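Are machines any good at household or shop-floor jobs yet?
General Discussion > Tools and Technology
22 replies

gumboot_kev
My sister sent me another one of those clips of a humanoid folding a towel and asked if she should hold off buying a new dryer. I told her to buy the dryer. It did get me wondering where things are really at, though. I run a small joinery and we looked at a robot cell for sanding cupboard doors a while back. The quote was fine. What killed it was that we do short runs and every door is a different size, so someone would be standing there programming it half the day.

So, two questions. Has anyone here got a machine doing a real job at work that a person used to do with their hands? And does anyone believe the home ones are close?

PlainJane62
Robot vacuum. Five years old, on its second battery, does the hallway and kitchen every night at 2 am. I'd call that a household chore done by a machine. It can't do the stairs and it eats socks.

gumboot_kev
Fair enough, I should have said apart from vacuums. And dishwashers before somebody gets in with that.

Lorcan Sheehan
Dishwashers are the whole argument, as far as I'm concerned. A dishwasher doesn't wash dishes the way you do. It's a box that was designed for the job, and you do the fiddly part, which is loading it. Same with a washing machine. Every labour-saving thing in my house works because somebody got rid of the need for hands. Now we've got companies spending a fortune trying to put the hands back.

At Hegarty (I was in maintenance there for years) we had palletisers, a case erector and a labeller. All of them fast, all of them hopeless if a carton came through with a crushed corner. The person on that line was there for the crushed corners.

torque_wrench
Depends on your line. We've got two arms from Trarkton loading blanks into a press brake and they'll take a slightly bent sheet without complaining. They've been in since January and I wouldn't go back. The bloke who used to load now sets up for both of them, and his shoulder is better for it.

Sheehan's description sounds like gear from twenty years ago.

Lorcan Sheehan
It was gear from twenty years ago. Still running, too.

A blank is a flat piece of metal of known thickness. I'm happy to hear they can pick one up. Ask them to empty the cutlery drawer.

Ciarán Scanlon
I can speak to the drawer end of it a bit. I do contract work on manipulation, mostly kitchen tasks, and I've posted here before about Furnberg grippers if anyone remembers that.

Where it stands, in my view:

Picking up one rigid object from a clear surface is in decent shape. Putting it down roughly where you want is in decent shape as well. Putting it somewhere that needs lining up, like a hole over a hook, is where the success rate falls away. Cloth is hard. Anything wet and shiny is hard. Two hands working together on the same thing is hard, and most kitchen work is two hands.

The way a lot of people go at it now is to have a person do the job with a pair of handheld grippers, over and over, and train on the recordings. It gets you natural movement and you don't need the arm in the room. It's slow going. The last set I worked on was 2,182 runs, all of it utensils and racks.

PlainJane62
2,182 goes at hanging up a spatula?

Ciarán Scanlon
Spatulas, turners, spoons, a few others. But yes.

gumboot_kev
What does that look like? I'm picturing someone in a suit with ping pong balls on it.

Ciarán Scanlon
No suit. A stand, a few utensils and a gripper in each hand.

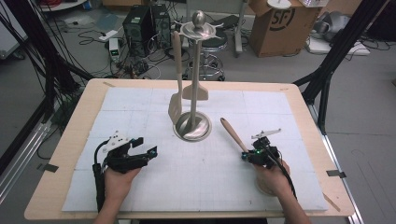 Reply from torque_wrench
That's a lot tidier on the bench than it is on the floor behind. Looks like our control room.

What's the grid on the white board for? Measuring from?

Reply from Ciarán Scanlon
On ours it was mainly so we could put the stand back in a known spot, then move it on purpose. If it's always in the same place the model learns the place and ignores the stand.

The spoon is a good example of what I meant. You've got it in the jaws partway along, with the handle pointing off at an angle. Before it can go on the rack you need to know how it's sitting in the grip and turn your wrist to suit. You or I would let it slide through our fingers and swing round. Two stiff fingers can't really do that, so you plan the whole move around the angle you happened to grab it at.

Reply from Lorcan Sheehan
So that's a person doing the chore with worse hands than the ones they were born with. I'm not having a go, I can see why you'd do it. But my point stands. If I wanted utensils off the bench I'd put a jar next to the stove and drop them in it. No hooks to line up.

Reply from torque_wrench
Then you've got a jar job and a machine can do it tomorrow. You're arguing his side for him.

Reply from Lorcan Sheehan
I'm arguing for the jar.

Reply from gumboot_kev
Ciarán, would any of this help with my doors? Forget the kitchen.

Reply from Ciarán Scanlon
Possibly, and sooner than it helps in a kitchen. Your doors are flat and rigid, the bench stays put, and there's no toddler walking through. Scanning each door and working out a sanding path from the scan is sold as a product already. I'd ask for a trial on your own offcuts, the ugliest ones you have, and don't accept a demo on their samples. If they won't run your parts, leave it.

For the home I won't give a year. I've given one before and I was wrong.

Reply from PlainJane62
My neighbour put a deposit on a Truvitz home helper and is still waiting. She was told it would load a dishwasher. I asked whether it would scrape the plates first and she hadn't thought to ask.

Reply from torque_wrench
Get her to ask about the filter too.

For what it's worth, I don't think the price is the sticking point on the shop floor any more. It's finding someone who can sort it out at 6 in the morning when it faults. We were lucky in that our loader took to it. If he leaves I'm in strife.

Reply from Lorcan Sheehan
That I agree with. Every machine I looked after was only as good as whoever was on shift.

Reply from gumboot_kev
Thanks all. I'm going to ring the sanding people back and see if they'll take a box of my offcuts, including the warped ones. Sister has bought the dryer. I'll post again if I get a trial out of them.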